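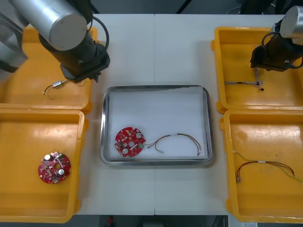

The Merkeder Exchange is a yearly matchmaking program that brings small manufacturers together with distributors, repair firms and parts buyers from other countries. It is held in the port town of Havdale and takes its name from the old Merkeder customs hall, the building where the first meetings were held. The program is best known for its short, fast-moving table talks, in which a company gets to meet a whole season's worth of possible partners in a single visit.

History

The exchange grew out of a trade club started by Colleen Charbonneau, an export adviser, and Renzo Ruggiero, who ran a small pump works outside the town. Both had seen good local firms spend years at big trade fairs and come home with little more than a bag of business cards. Their answer was wonderfully simple: ask each firm what it wanted to sell, ask each buyer what was missing from the shelf, and seat the right people across from each other.

The first edition ran for 2 days in August and was such a lively affair that talks spilled out onto the loading dock. Later editions moved to the fall, when factory owners found it easier to get away. The edition of November 2022 drew 95 companies, the largest turnout up to that time, and was the first to include a full track for makers of electronic parts.

Format

Firms apply with a two-page profile – one page on the product, one on the kind of partner they hope to find. A matching team led by Visitación Mateos reads every profile and draws up a personal schedule for each guest. Talks last 25 minutes, with interpreters on hand, and open tables are kept free in the afternoon for meetings that come up on the spot. Those open tables have a devoted following, and many regulars plan their whole trip with them in mind!

Notable partnerships

The best-loved success story is that of Fonska, a maker of door hardware with 53 employees, which met the wholesaler Villanueva at an open table. The two went on to develop a line of hinges for coastal homes, and the hinges are still on display in the customs hall lobby.

Rodrigo Salcedo, a buyer for Villanueva at the time, later joined the matching team. Safta Mihăilă, then head of sales at Fonska, wrote the exchange's guide for first-time exporters, a cheerful and very practical booklet that covers price lists, samples, freight terms and the fine art of the follow-up call.

See also

Trade mission
Export promotion
Business matchmaking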